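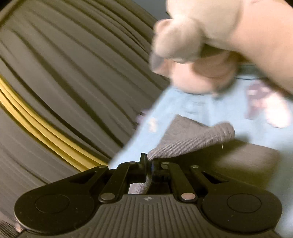
Last edited in November - 3 replies

# Gray knit blanket pilling badly after two washes, can it be saved?

**Posted by grorkex349 in Laundry & Fabric Care**

I bought a gray knit throw at a home store in Fandville at the end of the summer. The tag says 60% cotton and the rest acrylic. It was smooth when I got it. I have washed it twice, both times on normal with the towels, and dried it on medium. Now one side is covered with small pills and the edges have started to go wavy.

I have tried pulling the pills off by hand. That works on the big ones but it is slow, and I think I pulled a loop out near one corner. There is a thread sticking up there that wasn't there before.

What I want to know:

- Is there a way to get the pills off without making the fabric thinner?
- Should I cut the loose thread or leave it alone?
- Can the wavy edge be fixed or is that permanent?

I don't want to spend more than the blanket cost. I do have an iron, a hand steamer and a basic sewing kit. No sewing machine.

---

**Kekana**

Do not cut the thread. On a knit, that loop is part of a row, and if you cut it the row can run. Get a small crochet hook or a blunt needle, push it through from the back side right next to the snag, catch the loop and pull it through to the back. Then stretch the fabric a little in each direction around that spot. Most of the slack will work back into the stitches next to it. If there is still a bit of loop on the back, leave it there.

For the pills, a battery fabric shaver is the usual tool and the cheap ones are fine. Lay the blanket on a hard flat surface, a table or a counter. A bed is too soft and the fabric will push up into the guard. Hold it flat with your free hand but don't stretch it tight, and go over it in small circles with almost no pressure. Empty the lint cup often. When it gets full the shaver starts to drag. Stay away from the snagged corner until you have fixed it.

It will take off a little fiber, there is no way around that, but the pills are fiber that has already come loose. Doing it two times a year won't hurt a blanket. Doing it every week would.

The wash is what caused it. Towels are rough, and a normal cycle rubs everything together for a long time. Next time:

1. Turn it so the good side is folded in, and put it in a mesh bag if you have one big enough.
2. Cold water, gentle cycle, slow spin.
3. Wash it by itself or with smooth things like sheets or T-shirts.
4. Skip the fabric softener. It makes the fibers slide out of the yarn more easily.
5. Dry it flat over a rack. If you have to use the dryer, use the no-heat setting and take it out while it's still a little damp.

On the wavy edge, I have had some luck with steam. Lay it flat, pat the edge back to the length it should be, hold the steamer just over it for a few seconds and let it cool before you move it. Don't set an iron on it with that much acrylic in it. It can go flat and shiny and it won't come back. I would test the steam on a corner first too.

---

**jisesano_laundry**

just use a disposable razor, works the same as a shaver and costs nothing. go one direction only

---

**oldporchlight**

I would be careful with the razor on a loose knit. I used one on a sweater and it was fine on the body, where the knit is tight, but it cut straight through a stitch at the cuff. If the blanket is a chunky one I would use a sweater comb or the shaver.

I agree with the rest of what Kekana wrote, especially about the towels. One thing to add is the lint. If you wash it with towels you get towel lint stuck in the pills, and on gray you see every bit of it. Shave first and wash after, or you are only washing the lint in deeper.

Also check whether the edge was wavy along the bound side or the open side. If it's the side where the knitting was finished off, steam may only do part of the job, because the edge itself has stretched. You can run a line of matching yarn through the back of the stitches by hand and draw it in a little. Your sewing kit needle may be too small for yarn, so look for one with a large eye.

---

**grorkex349**

Thanks. Got the loop pulled through to the back with a crochet hook and you can't see it from the front now. I bought a shaver and did half the blanket last night. The edge is the open side, so I will try steam on it once the rest is shaved.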